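Amateur Baseball Should Keep Its Season Open to Every Town

By Stuart Parsons

The proposal before the Bunden district league would set a minimum standard for membership in summer baseball. A club that failed to win at least three games in a season would lose its place the following April and would have to apply again as a new entrant. Supporters describe the measure as a safeguard for the quality of play. The league should reject it.

A losing record is a poor measure of whether a club is being run well. Pilkington finished at the bottom of the standings last summer and never forfeited a game. Its players arrived on time and its field was lined before every home date. Resta finished comfortably above .500 and twice failed to produce nine players. Under the proposed rule, Pilkington would be removed and Resta would receive no penalty of any kind.

The argument for the rule was made most fully by Wayne Bunting, who managed Hendex for many years and whose judgment on baseball matters deserves respect. In his submission to the league he wrote that lopsided games "teach the winner nothing and the loser less." There is some truth in the first half of that sentence. A pitcher who faces a weak lineup in June is not well prepared for the district final. The second half is harder to accept. Several of the players now starting for Hendex learned the game on teams that lost most of their schedule, and Mr. Bunting himself recruited them.

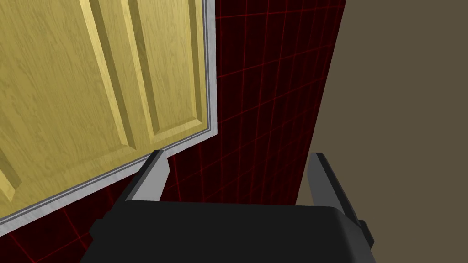
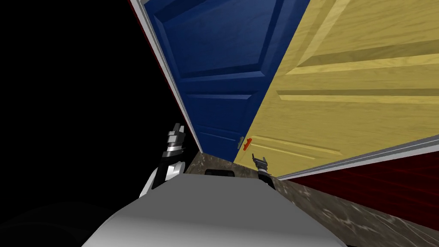 Raised-panel doors, seen from an angle in both views.

The league must also consider what removal would mean in practice. The clubs in this district are far apart, and a teenager whose home team is dissolved does not simply join the next one. Some families will make the longer drive. Many will not, and those players will be lost to baseball altogether. Neville Kershaw, who has umpired in the district since before the present schedule was adopted, has pointed out that two clubs dropped under an earlier rule never came back. Their fields are now used for soccer and parking.

There are better ways to address uneven competition. The first is to divide the schedule after the midpoint of the season, so that clubs with similar records meet more often in July. Mohit Mathur put forward a plan of this kind last fall, and it received less discussion than it merited. It would require no additional dates and very little additional travel. Every club would still enter the postseason tournament, where a short series of games has often been kinder to weaker teams than the regular season.

The second is to enforce the run rule as it is written. Managers may at present agree to play on after the margin has been reached, and they frequently do so in order to give reserves an at-bat. The intention is generous, but the result is a long evening and a tired bullpen.

The third is money. The league holds a reserve fund and could offer each struggling club up to $500 for coaching clinics and equipment. Botond Tóth has already shown at Pilkington what can be done with less. His winter pitching sessions, held in a school gymnasium, drew players from three other clubs and cost those who attended nothing.

A district league exists to provide organized baseball for the young people who live within its boundaries. Its strongest clubs have other opportunities, including travel tournaments and state play. Its weakest clubs have only the schedule the league gives them. The members should vote to keep that schedule open, and should place Mr. Mathur's plan on the agenda for the next meeting.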